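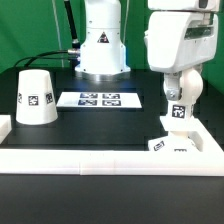
2.3 Planning the purchase

1. Measure the table before ordering an arm. Leave at least 16 inches behind the base for cables and connectors.

2. Price the rails, backdrop and marker cards separately. The Fustel arm kit does not include them.

3. Set aside $1,026 for mounting hardware and spare cables. Add 5 percent if you are ordering two arms.

4. Send the order form to Idrisa Nyaga at Drosbridge. Allow 60 days for delivery.

Note: Marker cards can be reprinted in-house on matte stock.

Caution: Do not drill the tabletop until the base flange has arrived and been checked against the drawing.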